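Nirneo FAQ
Planner, wrist camera, sim runs
Kept by Benedetta Farina. Last big edit in April, small ones whenever.

Getting it running

Which version should I install?
The newest tagged one. Not main. Main breaks most afternoons and gets fixed by evening, if you like that sort of thing go ahead.

Do I need a GPU?
For planning, no. For rendering the wrist camera, yes, or you wait forever. Headless works. Set render to off if you only care about joint paths and the planner runs fine on an old laptop.

Install dies on the collision library. What now?
Old build folder, nearly always. Delete it, run setup again. If it still dies, paste the last 30 lines of the log in the tracker, not a phone photo of your screen please.

What's Clistanent? The docs keep mentioning it.
Clistanent is the scene loader. Used to be its own package, lives inside Nirneo now. The old import name still works but prints a warning. Will stop working someday, no date yet.

Can I use my Allton config files?
Mostly. Joint limits and link names carry over. Gains don't, Allton stores them in a different order and we don't guess. Run the convert script, then open the file and check the gains yourself.

Wrist camera and rooms

Why does every run have different walls and floor?
Randomized on purpose. Textures, wall color, light direction, pictures on the wall, all drawn at episode reset. The policy is not supposed to care. We ship 504 textures and the loader picks from the whole pool unless you give it a list.

Can I turn that off?
Yes. randomize_room: false in the scene file. You get plain gray everything. Good for debugging, bad for training. Turn it back on before you train, people forget and then write to us about weird results.

Floor texture looks huge / stretched / wrong scale.
Texture scale is random too. Clamp it with tex_scale_min and tex_scale_max. Nothing to do with physics, friction is set separately and does not follow the texture. A stone floor is exactly as slippery as a carpet one unless you say otherwise.
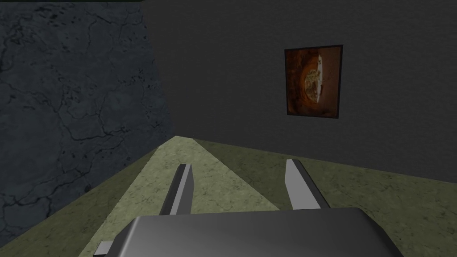 Same goes for lighting. Shadow edges move around between resets and the depth channel doesn't change at all, so if your depth-only policy acts differently with lights randomized, something is leaking RGB into it. Check your observation keys. This has bitten three of us so far.

Where is the camera mounted exactly?
Fixed to the hand link, looks out past the fingers. Offset is in hand_cam.yaml. If you change the offset, redo the hand-eye file too, they don't sync by themselves.

The gripper takes up a lot of the view. Can I hide it?
You can, hide_hand: true. We'd leave it in. A real wrist camera sees its own fingers and the policy learns where the fingertips are from that. Runs with the hand hidden did worse on our bench when moved to the real arm.

I loaded a scene and there are no objects in it.
Couple things to check. Spawn list empty in the scene file. Or objects are spawning behind the hand, turn the base and look. Or you loaded a room-only scene, those are there for camera checks and have nothing to pick up by design. Names start with room_.

Planning and control

Planner says "no path" but I can see one.
You can see one, it can't. First raise the sample budget, default is 2,230 samples and that's tight for corners. Then check padding. We pad every link and a wall close to the elbow will kill paths that look fine by eye.

How do I change padding?
link_padding in the robot file, in meters. Don't set it to zero. If you set it to zero and hit something in the real lab, that one's yours.

Fingers open wider than I asked for.
The command is the gap between fingertips in the newer versions. It used to be travel per finger. So old scripts send half of what they mean, or double, depending which way you're converting. Search your code for set_grip and fix all of them.

Why is the arm jerky at the start of a move?
Velocity ramp is off by default in sim. ramp: true. On hardware it's always on and you can't turn it off.

What rate does the control loop run at?
Depends on your timestep. Camera frames come slower than control ticks, one frame every 13 ticks with the stock settings. If your policy expects an image on every tick it gets the same one repeated. Not a bug, use the frame_id field to tell.

Can I swap in my own perception model?
Yes. Subclass Detector, return poses in the camera frame, we do the transform to base. If you return base frame poses they get transformed twice and the arm goes somewhere exciting. Check frames first, always.

My detector finds objects that aren't in the room.
Wall art, probably. The random pictures have round shapes and plates and whatever in them, and a detector trained on tables loves those. Either filter by depth (a picture is flat against the wall, easy) or use art: false. Filtering is better, real labs have posters.

Logs, tests, other stuff

How do I replay a run?
nirneo replay plus the run folder. Needs the seed file. If you deleted the seed file you get the same arm motion in a diferent room.

How many tests should pass on a fresh install?
All 83. Two are slow, the corner ones, give them a minute. If only the render tests fail it's your driver.

What is the Negri branch?
Two-arm planning. Half works. Both arms plan, they just don't always know about each other. Don't run it on hardware.

Is there a chat or mailing list?
Tracker only for now. Search before you post, closed issues too. Put version, scene file and seed in the report or it's going to sit there.

Can I contribute textures?
Sure, if you made them or the license is clear. Square, tileable, no logos. Open a pull request against the texture folder and wait a bit, Benedetta looks at thsoe in batches.

Does it run on Windows?
Planner yes. Rendering sort of. Hardware no.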